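Questions and answers about the Nukdale gas storage consultation

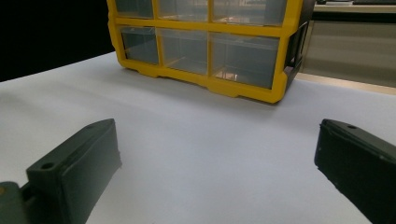

Small drawers with clear fronts and a yellow frame.

What is being proposed?
Graltetti wants to use an old salt cavern under Nukdale to store natural gas. The gas would come by ship to the port at Hotham and then travel by pipe to the site. In summer the cavern is filled, and in winter the gas is sold when the demand is higher.

Who decides about it?
The energy ministry gives the storage licence. The district council decides only about the buildings above the ground and the access road. Many residents write to the council about gas imports, but the council has no power in this question. For imports please write to the ministry or to your member of parliament.

Where does the gas come from?
The company has named two suppliers, both overseas. It has not published the contracts. Our group has asked for them two times and we received a short letter which says they are commercial secrets. We think that the public should know at least the country of origin and the length of each contract, and we continue to ask.

Will my heating become cheaper?
We cannot promise this. Storage can make the price more steady in a cold winter, but the price itself is made on the international market. The company's brochure speaks of savings for households – it does not say how they were calculated.

How many people have answered the consultation?
The first round received 1,687 answers. The second round, which closed in May, received 2,791. Please note that one person could answer in both rounds, so you should not add these numbers together.

I answered in the first round. Do I have to write again?
No. Your first answer stays valid. If you have changed your opinion, you can send a new one and mention the old one in it.

Can tenants take part, or only owners?
Everybody who lives or works in the district can take part. You must be 16 or older.

Is your group against gas?
Our members do not all agree. Some want no new gas projects, others accept storage if the contracts are open and the licence has an end date. What we ask for together is a licence of limited time and a yearly public report.

Can I read the documents on paper?
Yes. The complete file has 60 maps and a long technical part, and it can be read at the Hotham library until 6 pm. Copies must be paid for.

Whom can I contact?
Eun-seong Ma answers questions about the licence and the ministry. For the road and the local plans, please ask for Myung-ja Hwang. Both read English and Korean – letters in other languages take a little longer.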